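Cakau Pool Slides, pink — review after a month and a bit

Posted 1st May
Filed under: Shoes, Summer stuff, Things I didn't think I'd keep

Quick one today as I've got the car booked in and a lasagne to make. A few of you asked about the pink slides so, right, the slides.

Bought at the start of April. Paid $60 with postage, my own money, no discount code, Cakau have never heard of me. Size 39, which on their chart is an Aussie women's 8. I'm an 8 in most things, 8 and a half in runners.

What I wanted: something to shove on for the bins, the clothesline, the pool change rooms, and the walk from the car to the sand. My old Sterkley thongs finally blew a plug in the Woolies car park and I walked back barefoot on hot bitumen. Never again.

Fit

Wide. If you've got a narrow foot go down a size, Siobhán Breathnach (my sister-in-law, size 7, feet like rulers) walked straight out of the front of hers. I've got a wide forefoot and a bit of a bunion starting on the left, and the strap sits clear of it. No rubbing day one. A little bit day three, on the outside edge, gone by the end of the week.

Length is true. My toes stop short of the front with a bit of room. Heel has a finger's width spare.

No adjustment on the strap. It's one piece, no velcro, no buckle. Fits or it doesn't.

Comfort

Thick sole. Very thick, took me a couple of goes on the back steps before I trusted them. Squishy for the first week and then they settle. I did a full Saturday-sport sort of morning in them, standing on the sidelines with the esky, and my heels were fine. Arches less so. There's not much arch in there and if you wear orthotics these aren't going to replace them, sorry.

Longest walk was from the far car park at the beach to the surf club and back. Fine going. Coming back with sand stuck under my foot, not fine, but that's every slide ever made.

Grip

Good on tiles. Good on the pool concourse. Average on wet grass, I did a bit of a skate going down to the chook pen. On our deck after rain I hold the rail. Tread is shallow and I reckon it'll be the first thing to go.

The footbed is the other half of this. It's smooth, with a slight shine to it, and when your feet are wet you slide about inside the shoe. Would of liked some texture in there. The Plekov ones I had two summers ago had little nubs all over, ugly as sin but your foot stayed put.

Cleaning

Easy. Hose, bit of dish soap, old toothbrush for the edges. They dry in the shade in no time. Don't leave them on the back seat in the sun, I left one pair of slides (not these) in the car once and they came out a kids' size.

Red dirt does stain a bit if you leave it overnight. Sunscreen leaves a greasy mark on the strap that needs a proper wipe. Tomato sauce, no drama.

Colour

OK so this is where I've had the most questions. The website makes them look like a dusty rose. They're pinker than that. The strap is glossy and properly pink, the sole is much paler, more of a pinky white. I like it. My daughter Éabha says they look like musk sticks and she's not wrong, though she's nicked them twice.

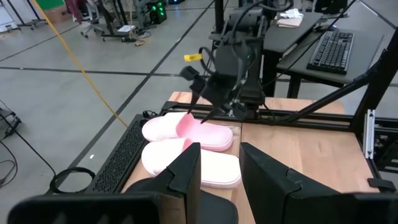
The pink pair, side by side. Wide glossy strap, pale sole.

The pale sole shows scuffs, be warned. Mine have a grey mark on the inside edge of the right one from the car door and it won't shift. Tried bicarb, tried the white sponge. If that's going to bug you get the navy.

Noise

Forgot to put this in the first draft. They slap. Not as bad as thongs but on floorboards at 6am everybody knows you're up. Ita next door reckons she can hear me going to the letterbox.

Smell

Strong rubbery smell out of the bag. Left them on the verandah two nights, gone. No foot stink so far and I've not been careful.

Compared with the others

Sterkley thongs: cheaper, lighter, better on sand. Worse everywhere else. Plug blew.

Plekov slides: grippier footbed, stiffer strap that gave me a blister. Wouldn't rebuy.

Cakau: comfiest of the three, priciest of the three. Slippery when wet inside. Best looking by miles.

Postage and returns

Came in nine days in a plain mailer, no box, tissue paper round each one. Siobhán's exchange for the smaller size took over two weeks and she had to pay the return postage herself, which I think is a bit rough on a pair this price. Emails were polite tho. Swing tag was in there, no care card, so I made up the hose-and-dish-soap thing myself.

Would I buy them again

Yeah. Probably on sale. I'd pay forty-something happily, full price made me wince. They live by the back door now and I've stopped wearing my good sandals to the line, so they've earned it.

Good for: pool, bins, school pick-up, wide feet, sore heels.
Skip if: narrow feet, you want arch support, you can't stand a scuff.

Score: 7.5 out of 10. Was going to be an 8 but the wet footbed thing is annoying.

Will update at the end of winter if the tread's gone. Ugg boots next, I've got two pairs on the go and definately have opinions.

Comments (3)

Philomena Ó Briain
Do they come in half sizes? I'm a 9.5 and always stuck.

Reply from author
No, whole only. I'd go the 9 given how roomy they are.

Raghda Khalaf
Got the navy. Same slippery footbed, but scuffs don't show at all. Hubby wants a pair now.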